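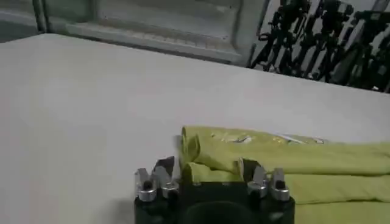
Mar 12, 2026
Bench notes, garment folding

Picked up where the October notes stopped. The aim today was to settle the fold for the Mollden shirts before the Bastos order gets packed, and to write the steps down in a form that gives the same result whoever is at the table.

Table first. Wiped the white top with a damp cloth, then a dry one. Left it ten minutes before putting any fabric down. The pale colors pick up gray from the top if it has not been cleaned, and the yellow-green shows it worst along the hem. No pens on the surface, tape measure stays on the shelf.

Fold sequence as used:

Lay the garment face down, collar away from you. Smooth from the center line out to the side seams with the flat of the hand. Do not pull at the hem - the knit stretches and then creeps back after the fold is set.

Bring one side in to the edge of the collar. Sleeve goes back on itself, flat, with the cuff pointing toward the hem. Repeat on the other side. The two long edges should be parallel. If they are not, open it up and start that side again, as correcting it later leaves a ridge.

Fold the hem up by a third, then over once more to the collar. Turn face up.

Tried the half-and-half fold as well (hem straight up to the collar, then in half again). Faster, but the stack leans by the fourth or fifth piece and the crease lands across the chest. Dropped it.

Ran 124 pieces in total. 7 were refolded: 4 for uneven sides, 2 for a sleeve that had slipped out of the bottom edge, and one that I opened to check a seam and could have left alone. The slipped sleeves were both on the heavier cotton, where the cuff is thick enough to spring. Pressing the sleeve flat for a few seconds before the hem comes up seems to hold it. Need more pieces before I would call that fixed.

Lighting. The overheads give an even enough light on the table, but a pale fabric on an off-white top has very little contrast at the edge, and a side seam that is out by a finger width is easy to miss. The lime is better in this respect than the cream. Squatting to look along the tabletop helps. A gray mat under the work would help more - Uvisico lists one that should fit, to be priced.

Stacking. Alternate the collar direction every piece. Without this the collar end builds up and the top of the pile slides. Ten to a stack is the limit for the cotton, a few more for the thin knit. Stacks go straight to the shelf, label side out, and do not wait on the table.

Mison bags: the medium size takes the fold with a little room at the sides. The small one can be forced but it bends the collar. Use medium for everything and return the unopened smalls.

Open items:
- gray mat, size and price
- repeat the sleeve press on a full run of heavy cotton
- cream pieces still to do, check table again before starting
- fold card for the wall, draft only, measurements missing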